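본문 바로가기 | 학회 소개 | 논문 검색 | 투고 안내 | 로그인
인쇄 | 이메일로 보내기

3. 놀잇감의 구성과 형태의 대응

3.1 모양 맞추기 판을 고른 까닭

앞 장에서 살펴본 것처럼, 모양 맞추기 판은 어느 집 거실에나 하나쯤 굴러다니는 흔한 놀잇감이면서도 막상 그 생김새를 꼼꼼히 다룬 글은 찾아보기가 쉽지 않다. 우리 연구진도 처음에는 퍼즐과 쌓기 놀잇감을 함께 다루려고 했다. 그런데 4월에 브롤비(Brollby) 놀이방에서 예비 관찰을 하면서 생각이 조금씩 바뀌었다. 아이들이 가장 오래 붙들고 있던 것이 바로 이 판이었고, 곁에 앉은 어른들도 어느새 손을 뻗어 조각을 이리저리 돌려 보고 있었기 때문이다. 그래서 이 장에서는 욕심을 덜고 판 하나와 조각 하나의 관계를 천천히 들여다보기로 하였다.

대상으로 삼은 것은 초록색 판과 노란빛이 도는 긴 사각기둥 조각이다. 흔히 보는 납작한 조각과 달리 기둥이 길어서, 구멍에 넣기 전에 먼저 똑바로 세우는 일이 과제의 절반을 차지한다. 길이가 길수록 위쪽을 잡았을 때 아래쪽 끝이 어디를 향하는지 가늠하기가 어려워지고, 위에서 내려다보면 원근 때문에 밑부분이 좁아 보이기까지 한다(그림 1). 구멍을 찾는 눈과 조각을 쥔 쪽의 각도가 서로 어긋나기 쉬운 것도 이런 사정과 무관하지 않을 것이다.

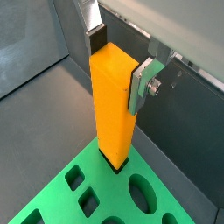 그림 1. 판 위에 세워 든 긴 사각기둥 조각

조각이 길면 아이가 더 헷갈릴 텐데 차라리 짧은 것부터 주는 편이 낫지 않으냐고, 예비 관찰을 함께한 한 참여자가 물어 왔다. 참 고마운 지적이었고, 연구진 안에서도 한동안 이야기가 오갔다. 다만 짧은 조각은 조금 기울어도 그 기울기가 잘 드러나지 않는 데 비해, 긴 조각은 어긋난 만큼이 위쪽 끝에서 크게 나타난다. 틀린 것을 스스로 알아차릴 기회가 그만큼 많다는 뜻이기도 하므로, 우리는 긴 조각을 그대로 두었다. 대신 처음 만나는 아이에게는 조각을 가로로 눕혀 건네고, 세우는 일까지 아이 몫으로 남겨 두었다.

3.2 구멍의 모양과 혼동의 가능성

모양 맞추기에서 어른들이 흔히 놓치는 점은 비슷한 구멍이 한 판 안에 여럿 있다는 사실이다. 별처럼 윤곽이 뚜렷한 구멍은 다른 것과 섞일 일이 별로 없지만, 네모난 구멍은 사정이 다르다. 크기가 다른 것도 있고 모서리를 둥글린 것도 있어서, ‘네모는 네모에’라는 말만으로는 제자리를 고를 수가 없다. 동그란 구멍 역시 큰 것과 작은 것이 함께 있어, 이름은 같아도 맞는 조각은 달라진다. 말로숍(Malthorpe) 분류 방식에서는 이런 경우를 ‘이름이 같은 이웃’이라고 부르는데, 소박하지만 퍽 정다운 이름이라 이 글에서도 그대로 빌려 쓴다.

사각기둥이 들어가는 자리는 앞줄 오른쪽 끝의 네모난 구멍이다(그림 2). 같은 앞줄의 왼쪽에는 모서리가 둥근 네모 구멍이 있으므로, 두 자리를 나란히 놓고 견주어 보게 하기에 좋은 배치라 할 수 있다. 기둥 밑면이 구멍에 들어간 뒤에도 벽과의 사이에 좁은 틈이 보인다. 이 정도의 여유는 조각을 살살 비틀며 넣는 아이에게는 반가운 것이지만, 한편으로는 기둥이 살짝 기운 채 서 있을 수 있는 까닭이 되기도 한다.

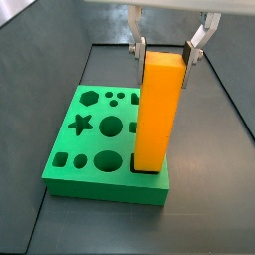 그림 2. 앞줄 네모 구멍에 끼운 사각기둥 조각

틈이 있으면 맞춘 것 같지가 않아서 자꾸 다시 빼 보게 된다는 것이 어느 보호자의 말이었다. 돌이켜 보면 우리도 어릴 적에 그랬던 것 같다. 꼭 맞물리는 느낌을 좋아하는 아이가 있는가 하면, 헐겁더라도 쑥 들어가는 편을 더 즐거워하는 아이도 있다. 그러니 틈의 크기를 두고 어느 쪽이 좋다고 잘라 말하기보다는, 아이가 조각을 뺐다가 다시 넣는 행동을 실패로 세지 않는 편이 옳다고 보았다. 기록지에도 이 행동을 위한 칸을 따로 두고 ‘되넣기’라고 적었다.

3.3 기록의 단위

본 관찰에서는 한 아이가 4회씩 참여하였고, 한 회는 10분으로 하였다. 이렇게 모은 시도는 모두 1,039건이다. 시도는 조각이 판에 닿는 순간부터 손에서 놓이는 순간까지로 정의하였는데, 조각으로 판을 톡톡 두드리며 노는 경우는 어디까지를 시도로 볼지 애매하여 여러 차례 논의가 필요했다. 결국 조각 끝이 어느 구멍이든 그 테두리에 걸친 경우만 시도로 삼고, 두드리기는 비고란에 남겼다. 구멍별 시도의 분포와 되넣기의 빈도는 4장에서 다룬다.

이 누리집은 이용 편의를 위해 쿠키를 사용합니다. [동의] [설정 변경]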